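Looking after a mechanical wristwatch at home

Most faults in a mechanical wristwatch that is worn daily come from four things: magnetism, moisture, dried oil and knocks. The first, second and fourth can be dealt with at home to some extent. The third cannot. These notes cover routine care of automatic and hand-wound watches with steel cases. Quartz watches need less attention and are mentioned only where the advice differs.

Winding

Wind a manual watch once a day, at the same time, preferably in the morning before it goes on the wrist. Turn the crown until firm resistance is felt and stop there. Take the watch off first. Winding it on the wrist puts a sideways load on the stem, and a bent stem is a workshop job.

An automatic that has stopped should be given 27 turns of the crown before it is worn. Shaking it to get it going will work, but the mainspring will be barely wound and the rate will be poor for the first few hours.

Setting the date

Do not use the quick-set date between 8 in the evening and 2 in the morning. During these hours the date wheel is engaged with the movement on many calibres, and forcing it can break a tooth. If the watch has stopped and it is not clear whether it shows morning or evening, pull the crown to the time-setting position and move the hands forward until the date changes. That point is midnight. Carry on to half past six, then use the quick-set.

Set the date to the day before the correct one and advance the hands through midnight to finish. Move the hands forwards only, unless the maker's leaflet says otherwise.

Cleaning the case and bracelet

Check that the crown is fully pushed in or screwed down. If the water resistance of the watch is unknown, remove the bracelet and clean it separately, and wipe the case with a barely damp cloth.

Steel bracelets: soak for ten minutes in lukewarm water with a drop of washing-up liquid. Brush between the links with a soft toothbrush, rinse, pat dry and leave on a towel overnight. Water held in the pin holes will cause rust staining on cheaper pins.

Leather straps: wipe with a dry cloth after wear. Do not soak. Two straps worn on alternate days will outlast the same two worn one after the other.

Rubber straps: soap and water. Keep them away from solvents and insect repellent.

Dry toothpaste and baking soda are often suggested for scratches. Both are abrasive and will dull a brushed finish. A scratched acrylic crystal can be improved with a proper plastic polish — mask the bezel with tape first. Mineral glass and sapphire cannot be polished this way.

Changing a strap

Work over something soft. A spring bar that escapes on a hard floor is seldom found, and a watch dropped on tiles may need a new balance staff.

1. Lay the watch face down on a folded cloth or a cushion and keep the lugs clear of the fabric.

2. Put masking tape on the inside of the lugs. Removing it takes seconds and a slipped tool will mark the tape instead of the steel.

3. Insert the forked end of the spring bar tool between strap and lug. Compress the shoulder of the bar, then ease the strap outwards. My own tool is a Felik with replaceable tips. The narrower fork suits most leather straps.

4. Fit the new strap with one end of the bar seated first. Compress the other end and slide it across until it clicks. Pull firmly on the strap to test it.

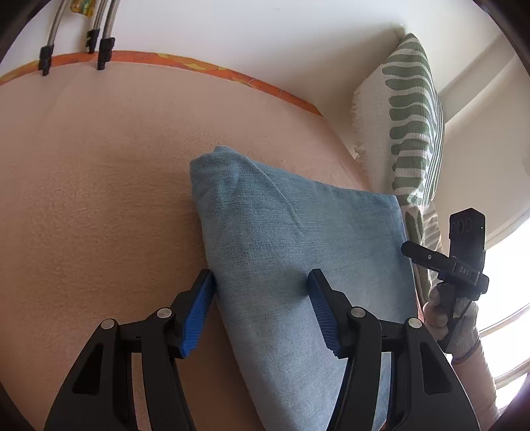
Magnetism

A watch that suddenly gains several minutes a day is probably magnetised. Usual sources are tablet covers, handbag clasps and loudspeakers. Hold a small compass next to the case and move it slowly around. If the needle swings, use a demagnetiser, following its instructions, and check the rate again over the next day. The same test is of little use on a quartz watch, as the stepping motor contains a magnet of its own.

Storage

Keep watches dry and out of direct sun. A drawer is adequate. If silica gel is used, replace or dry the sachets every September, before the heating goes on. Leather straps should not be stored in a sealed box with silica gel, which will dry them out.

When to stop

Condensation under the crystal, a gritty feel when winding, or a rotor that can be heard scraping all call for a watchmaker. Do not put a wet watch on a radiator. Pull nothing, open nothing, and take it in the same day.

Osaze Fashola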